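Notebooks > Cell 9 > Handling rules, desktop tower work

Reading time: 4 min

August 24, 2024
Entry by S. Alvarado

Purpose of today's session: go through the draft handling rules for the disassembly cell line by line, with a real chassis on the table, and mark which ones can go into the Mosdale procedure as they stand. The draft came from Falcão and was written for flat parts on a fixture plate. An open tower is a different matter. It has depth, sharp pressed edges and a lot of wire that does not stay where it was last put.

Starting state. Tower on its side, side panel off, interior up. Both memory slots empty. CPU socket empty, retention bracket open. Supply, board and drive cage still fitted. Mains lead must be off the table before the arm is enabled, and the person at the pendant checks this personally. The draft says "confirmed isolated", which does not say by whom. Changed to name the pendant operator. 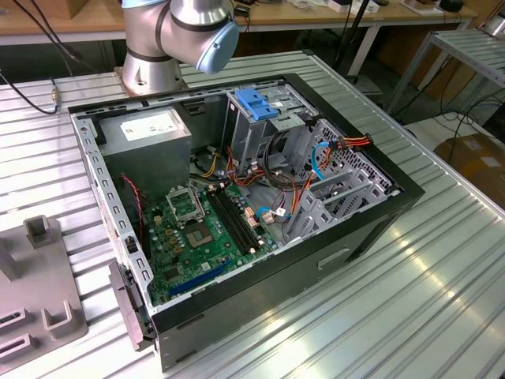

Rule 1, reach and speed. The draft has one speed limit for the whole table. I want two. Above the case rim, the normal Trulteo limit for the cell. Below the rim, 16 mm/s until we have a reason to raise it. The change of limit should be tied to a plane in the program and not left to the operator's slider. Nolley's controller can do this with a zone, but the zone has to be redrawn for each chassis height. Added a line to the setup sheet for that.

Rule 2, force. Stop threshold inside the case set at 9 N for approach moves. Gripping force is a separate figure and must be written separately. The draft mixes the two in one table and two people have now read it in two ways.

Rule 3, wires. The draft says "clear of cables". Not workable. The supply leads cross the middle of the case and there is no approach to the board that is clear of everything. Suggested wording:

"No closing move of the gripper with any cable between finger and target. Contact with a cable on an approach move is a stop and is logged."

A logged stop is not a fault. It needs its own code or the fault count becomes useless. Last December we had the same argument over the screw trays and ended up deleting a month of figures.

Rule 4, approach direction. Vertical only for anything below the rim. Wrist rotation is done above the rim, before the descent. The camera bracket is wider than the finger and it is the bracket that will meet the drive cage first, so the clearance check has to use the full tool outline including the camera. The present tool model in the Trulteo file does not include it. Open item, mine.

Rule 5, hover check. Before each first descent on a new target, stop above it and hold until the operator confirms from the table side. The screen view alone is not enough near the supply, where the casing hides what is behind it.
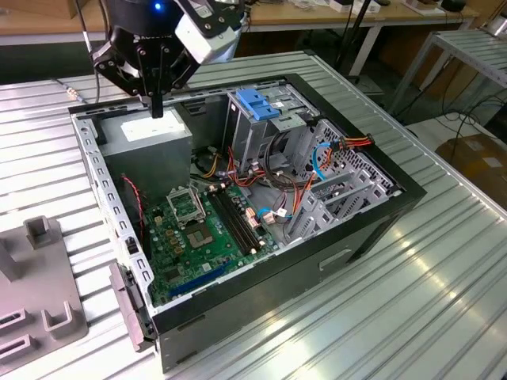

Points still open

a) Socket. An open CPU socket should be treated as a keep-out area even when the board is scrap. The habit matters more than the part. Proposed keep-out: the bracket outline plus 16 mm on all sides. Falcão may object that this blocks the approach to the nearer memory slot. To be measured.

b) Static. The draft is silent. For scrap boards I would accept bonding the table and leaving it there. For anything going back into use, the wrist strap rule from the bench procedure applies to whoever touches the case, and the gripper finger needs a resistance check. No figure agreed yet.

c) Edges. Cut-resistant gloves for moving the chassis by hand. Gloves off for the pendant. Written down this way because the draft says gloves "at all times" and the enabling switch cannot be felt properly through them.

d) Service interval. The draft gives 1,000 cycles for the finger check and 3,000 for the full gripper inspection. Keep both, but a cycle needs defining. My version: one close and one open under load. Dry runs not counted.

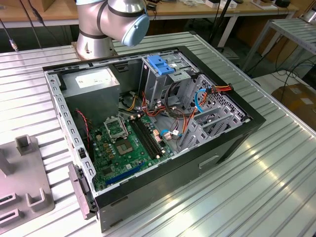
e) Who may enter. The present rule allows a hand inside the case with the arm in hold. I would withdraw that. Hold is a software state. Hand in the case means enabling switch released and arm powered down at the controller, each time, including for a wire that only wants nudging. It will slow the work and I would rather have that on record than be asked about it later.

f) Restart. After any entry, the hover check in rule 5 is repeated even if the target has not changed. The case may have shifted on the ribs. A stop block against the long side would help; the fixture plate we have was not made for this.

Actions

- Tool outline with camera, Trulteo file: SA
- Separate stop code for cable contact: Nolley, request to be sent
- Zone height per chassis on setup sheet: done in draft, needs printing
- Measure keep-out against nearer memory slot: SA with Falcão
- Wording of rules 3 and e) to Mosdale for comment

Rules 1, 2 and 4 can go forward as amended. Rule 5 goes forward with f) attached. Rule 3 stays in draft until the stop code exists.

Contact | © Mosdale | Back to top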